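4.3 Teaching the fold by hand

Complete the gripper check in 4.2 before you start. The Golley arm must be clamped to the bench and the wrist camera plugged into the Gadetix board.

1. Set the speed limit to 40 in the motion menu.
2. Lay one knitted item on the bench. Thick knits are harder than T-shirts, so save them until the arm can handle a plain towel.
3. Press Record and wait for the second beep.
4. Take hold of the fabric, make the fold and let go. Keep each pass under 400 frames.
5. Press Stop. Shake the item out and lay it down again at a different angle.

Note: Close-up frames will be blurred. The lens focuses at 200 mm and the fold is often nearer than that. Leave these frames in the set.
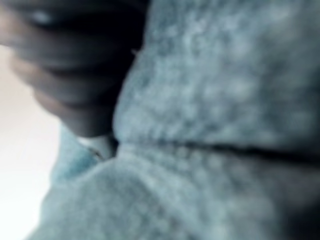

6. Repeat steps 3 to 5 until you have 4 good passes for each item, then save them under one name. The Hurnport shop machine drops anything unsaved when it is switched off.
7. Run the playback with no fabric on the bench. Watch the wrist joint – if it jerks, delete the last pass and record it again.

CAUTION: Do not put your hand between the fingers while the motor light is on. The stop button is on the left side of the base.

Users of the older Kozłowski wrist mount should tighten both screws again after the first playback.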